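The Budenard Hand

The first thing the hand ever picked up was my tea. I don't mean the mug, I mean the teabag, out of the mug, and it flung it at the wall of the Rivcombe workshop like it had been personally insulted. Noreen Buckley laughed so much she had to sit down on the sawdust bin.

"Well," she said, "it's got opinions."

Noreen and I had been sharing bench 31 since October, which is how I got dragged into all this. I'd joined to make a bookcase. She'd joined to make a machine that would pack her orders for her, her being the entire workforce of Staniforth Mats (coasters, brushes, little woven things for putting hot pans on - she sells them to people who already own far too many). She had 484 of them promised before Christmas and wrists like old gate hinges.

"You're good with screws," she told me on my second evening, and that was the end of the bookcase.

We called the project Budenard, after her late uncle's donkey, who had also been strong and unwilling. The parts came out of a box of old Stosuvard motors that Rodrigo Barros let us have for twelve quid and a lemon cake. Rodrigo runs the metal corner and believes everything can be fixed by taking it apart one more time. We took Budenard apart seven times. After the fourth I could do the wrist joint in the dark, and after the sixth I had to, when the lights tripped.

It took me ages to see what was wrong. I'd been writing out the moves like a recipe - go down, close, go up, go across - and Budenard followed every line perfectly and crushed everything it touched. Noreen read my notes over my shoulder one night, eating crisps, and said, "Is that how you pick things up?"

"It's how anybody picks things up."

"Go on, then. Pick up that mat."

So I did, and she made me do it again, slowly, and then again with my eyes shut. And do you know, I never went straight down once! I came in from the side, I gave it a bit of a nudge, I changed my mind halfway. My fingers were having a whole conversation I hadn't been invited to.

"So stop telling it," she said. "Show it."

That was a different job altogether. It meant finger shapes that would bend round things, and a grip you could hold yourself, one for each fist, and hours and hours of putting a mat in a box like a person who has nowhere else to be. You feel daft for the first ten minutes. Then your shoulders drop and you start caring terribly about corners.

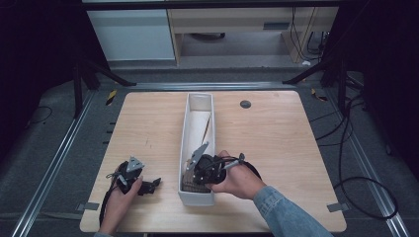
I got properly fond of those evenings. Noreen would put the radio on low and tell me about the donkey, and Rodrigo would wander over to say we'd used the wrong washers, and I'd tell him to go away, and he'd come back with the right ones. My bookcase timber leaned against the wall the whole time, warping gently.

The night we finally let Budenard have a go by itself, none of us wanted to press the key. Rodrigo said it ought to be Noreen. Noreen said she'd just put hand cream on. So I did it with my elbow, looking the other way, and I heard the motors wind up and then a long soft scrape.

"Is it on the wall?" I asked.

"No," said Noreen.

"Is it on the floor?"

She didn't answer, so I turned round. Budenard had stopped above the box with the mat hanging from its fingers, a bit lopsided, going very slightly up and down. It came in from the side. It gave the mat a nudge. Then it went still, and I swear it was changing its mind.

"That's you," Noreen said. "That's exactly what you do, that dither."

The mat went in. Rodrigo said the washers were holding up nicely, and Noreen passed me another one off the pile.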